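I start at Skunberg at seven, and for most of last year my first hour went on tidying. We pack mixed gift and stationery boxes, so a single bench can end up with pens, drinks, bits of craft kit and crockery on it, all needing to go somewhere else. Then in March the arm came, and I have been boring my family about it ever since!

Baiba Adomaitis runs the trial on our side. She sets out a few odd items, starts the arm and lets us watch with a cup of tea. I thought I'd last five minutes. I stayed for 30, and Birutė Dzene had to come and fetch me.

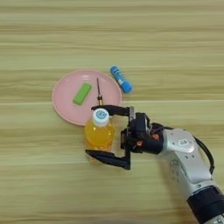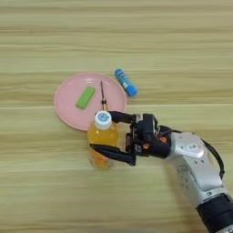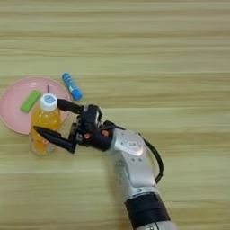
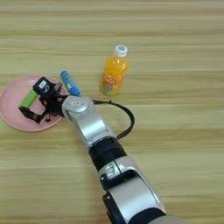

*The arm at the bench with the pink plate and the orange juice. It has the green piece in its fingers in the last one.*

What I love is how different the items are. A full bottle is a big, slippery, top-heavy thing, and a little green piece lying on a plate is quite another job – same two fingers for both. I do this all day with my own hands and had never once thought about how wide I open them.

So what has changed for us? Less than I feared, and more than I expected. There are 60 of us at the Bresbridge site and we still have the same shifts. The trial bench gets 200 items a day, all from the returns cage, and returns used to be the job you drew straws for (my wrists remember it well). Ji-hoon Hong has moved over to checking what comes off the bench and has started writing the item list himself, with his own spellings. He's up to 779 lines.

Not everybody is as keen as me. Rasa Dambrauskienė misses the chat at the returns table, and I do see her point, as two people sorting side by side talk much more than one person with a screen. She asked for a second stool at the checking desk and got it – a small thing, but they're talking again over there.

Next month Baiba wants some of us to choose the test items. I've already put aside a tape dispenser and a very awkward teapot.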